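Workshop notebook, September 27, 2026

Back on the two-arm build after a long week away from it, and I am writing this up with a cup of tea while I can still remember what I changed. Everything today was basket work: getting both arms to share the tall grey one without knocking knuckles, and getting the left arm down to the bottom, where the dustpan and brush live.

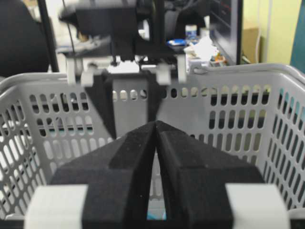
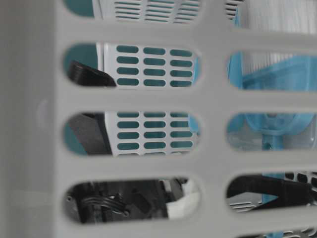
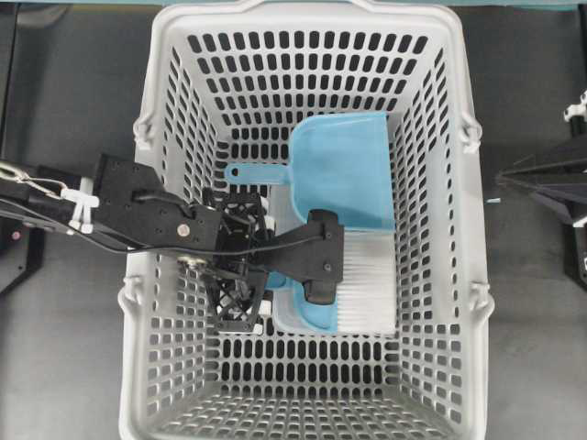 The reach is what I'm most pleased with. I'd been fretting for ages that the bracket would foul the rim, so I lifted the shoulder mount by 2 mm on a bit of scrap, which sounds like nothing at all but does seem to buy enough slack in the cable for the elbow to fold over properly (do check the ties before you run it, whoever is next, they were snagging last time!). Lower arm link is now 276 mm, measured pivot to pivot, and I've written that on the drawing so we can all stop guessing.

Finger pads: the black covering still collects every speck of dust in the building. I gave them a going-over with tape this morning and I'd like to try the Cetard rubber sheet instead, if somebody could add it to the next order. One sheet will do both arms with plenty left over.

Speed is set to 152 in the Tretano config, down from 900, and please leave it there for now. I know it's painfully slow to watch, but at the old setting I spent half my time with a hand hovering over the stop button, and my nerves won't stand it.

Still to do: tidy the wrist wiring, find the missing M3 washers, and copy the Cullov settings over to the second arm so the two of them match. I'd love to have the handover between arms working by November. Leave the basket where it is on the dark surface, please, I've only just got it lined up.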